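3. Planificación de compra y presupuesto de la celda

Lea esta sección antes de solicitar oferta. Los pasos se aplican a la celda Ponar de dos brazos para manipulación de prendas.

3.1 Definir la tarea

1. Anote qué prendas va a manipular y en qué estado llegan: extendidas, dobladas o amontonadas en una cesta.
2. Mida la prenda más grande, extendida del todo. Añada 20 cm por cada lado para el movimiento de las pinzas.
3. Decida si un operario repondrá las prendas o si la celda se conectará a una línea existente. El segundo caso requiere presupuesto aparte.

Nota: las prendas con forro o cremallera pueden necesitar otros dedos de pinza. Consulte a Urska antes de cerrar el pedido.

3.2 Preparar el local

4. Reserve una superficie de 300 x 190 cm, incluido el paso para mantenimiento.
5. Compruebe que el suelo está nivelado.
6. Prevea una toma eléctrica exclusiva para la celda. La obra eléctrica no está incluida en el precio.

PRECAUCIÓN: no alimente los dos brazos desde una regleta compartida con otros equipos.

3.3 Elaborar el presupuesto

7. Separe las partidas en tres grupos: equipo, instalación y consumibles.
8. En equipo, incluya los brazos, las pinzas, la estructura de perfil de aluminio, el tablero y los paneles de pared. Los paneles se piden por juego completo.
9. En instalación, incluya transporte, montaje y formación. Lumbantobing factura la formación por jornada.
10. En consumibles, incluya dedos de pinza y conductos de cable de repuesto.

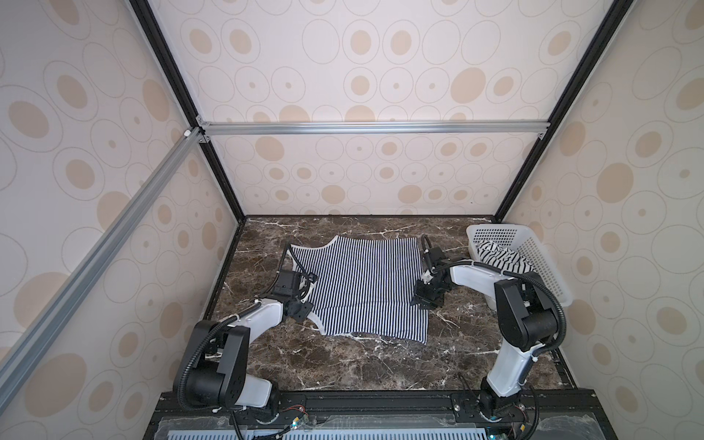 11. Pida un juego de dedos de repuesto por brazo con el primer pedido. El plazo de reposición desde el almacén de Surkville es de 60 días.
12. Las cestas no se suministran. Compre un modelo que quepa en una esquina trasera del tablero y compruebe su altura con el brazo más próximo en movimiento.

Nota: los precios de la oferta se revisan en diciembre. Una oferta sin firmar en esa fecha debe solicitarse de nuevo.

Continúe en la sección 4, Recepción y desembalaje.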